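Zostudari Tabletop Set - data card and rules of practice
Version of 5 June 2019

Contents
1. Scope
2. Bench rules
3. Placement rules
4. Labelling
5. Files and splits
6. Known problems
7. Use and licence

1. Scope

Zostudari is a set of two-arm tabletop recordings made on one bench at Cilleck. It holds 332 episodes. The task family is laying and clearing a tray: a plate, one or two utensils, sometimes both utensils on the plate and sometimes one beside it. This card covers the rules the recordings were made under. Anyone adding episodes to the set is expected to follow them, and anyone using the set should read sections 2 and 6 before reporting a result.

The word "must" marks a rule. "Should" marks good practice, and an episode that departs from it is kept with a remark in the notes column.

2. Bench rules

The bench must be covered in brown kraft paper, fixed flat, and marked out in blue painter's tape before the first episode of a session. Both arms must be at rest above the paper with the fingers parted before the operator reaches into the work area. No hand goes over the paper while either arm is moving. The stop button is tested at the start of each session and the test is written in the log. 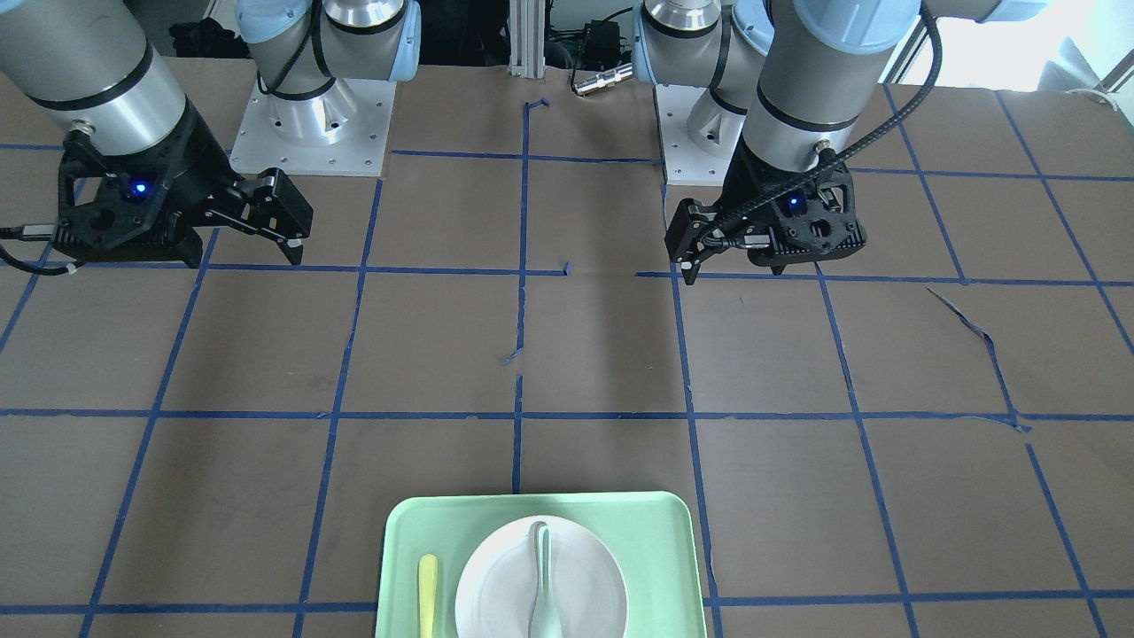 Cell edges are used for placement only and must not be treated as a measured scale. The tape is put down by hand and it lifts with use. A torn strip on the right side, peeling away from its line between the upper and middle horizontals, falls under rule 2.4: the session may go on, the strip is logged as "tape, loose", and it is pressed down or replaced at the next break. If a strip reaches an object or a gripper, the session stops. Do not cut tape on the bench with the arms powered.

2.1 Cables on the arms must be tied back so that they clear the fingers through the full range of the wrist.
2.2 Arm speed is capped at 70 per cent of the controller limit during teleoperation and 15 per cent when homing.
2.3 One operator drives both arms. A second person may watch but must stay on the window side.
2.4 Loose tape: see above.
2.5 Paper is changed when it tears through. Creases are allowed.

3. Placement rules

The tray goes at the front edge of the bench, near the centre line. It may sit across tape lines. The plate goes inside the rim of the tray. Utensils are placed according to the start card drawn for the episode:

Card A - both utensils on the plate, handles to the back
Card B - one on the plate, one on the tray to its left
Card C - both on the tray, plate clear

The operator checks the layout against the card and then steps back. Small errors of angle are left alone. If a utensil falls during set-up, set it again from the card.
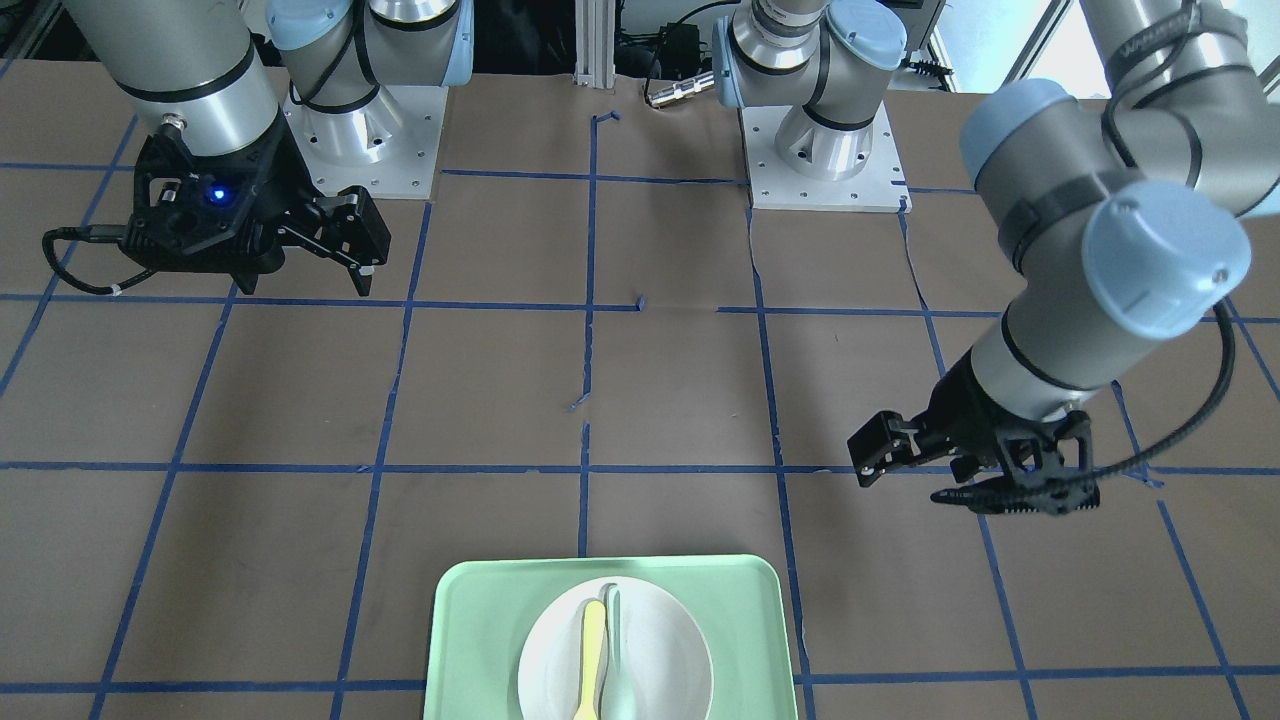

Figure 2. Yellow utensil and green spoon side by side on the plate, card A layout.

4. Labelling

Each episode has one start label (A, B or C), one end label (A, B, C or "other") and an outcome of "done", "part" or "stopped". Labels are given by a person who did not drive the arms in that episode. Where two labellers disagree the outcome is set to "part" and both labels are kept. Left and right always mean the robot's own left and right when used of the arms. For objects, they mean left and right in the picture. Earlier drafts mixed the two, and any copy dated February or before should be thrown away.

5. Files and splits

Episodes are stored one per folder, with video, joint positions, gripper state and a short text file of notes. Frames are cut to a maximum of 3,000 per episode; longer episodes were dropped. The split file supplied by Jelínek must be used for any published comparison. Please don't reshuffle it.

6. Known problems

Daylight comes in from the window and is not controlled. Shadows from the arms fall on the paper and move during an episode.
The front edge of the tray is often outside the view of the fixed camera.
Tape position differs between sessions. Models that read the grid as a fixed coordinate frame will do badly on later folders.
The utensils are pale. Automatic masks tend to lose them against the plate and need checking by hand.

7. Use and licence

Free for research and teaching. Commercial use needs written leave from Lornent. Corrections to labels are welcome and should give the folder number, the old label and the new one.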